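Kallard Mixed-Hair Calligraphy Brush, Medium

Item no. 1128
In stock – ships from our Stemutport warehouse

The Kallard Medium is an everyday brush for regular and running script. The core is weasel hair and the outer layer is goat, so the tip springs back after a stroke but the belly still holds enough ink for a full line of characters. Most people who buy it are moving up from a beginner set.

Hair length is 44 mm. The handle is bamboo with a hanging loop at the end. We also carry the same brush in small and large, sold on their own pages.

Before first use

The tip comes stiffened with a light starch. Soak it in cool water until the hair opens, then press the water out between two fingers. Don't use hot water. It softens the glue in the ferrule and the hair will start to come out. You may lose a few loose hairs in the first week or so, and that is normal.

Throw away the plastic cap once the brush has been wet. It traps moisture, and most of the moldy brushes sent back to us were stored with the cap on.

Cleaning and drying

Rinse under cool running water until it runs clear. Work the ink out near the ferrule with your fingertips – dried ink there is what splits a tip. Skip the soap. Shape the hair to a point and hang the brush with the tip down, away from heaters and direct sun.

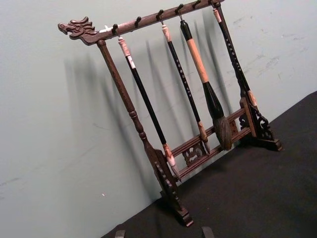

Drying takes longer in a humid room, sometimes more than a day. If you paint every day it makes sense to own two brushes and switch between them. Put a brush away in a roll only when the ferrule feels fully dry.

Ink and paper

Works with bottled or ground ink. Trenier practice paper is a good match, sold in pads of 40 sheets. Acrylic ink will ruin the hair and is not covered by returns.

Returns

Unused brushes can be sent back within 30 days. Once the starch has been washed out we can only replace a brush for a fault, such as a loose ferrule or a cracked handle. Send a photo to Alina Bălan at the order desk along with your order number.

See also: Sundaram ink stones, felt desk mats, brush rolls

Page updated April 16, 2020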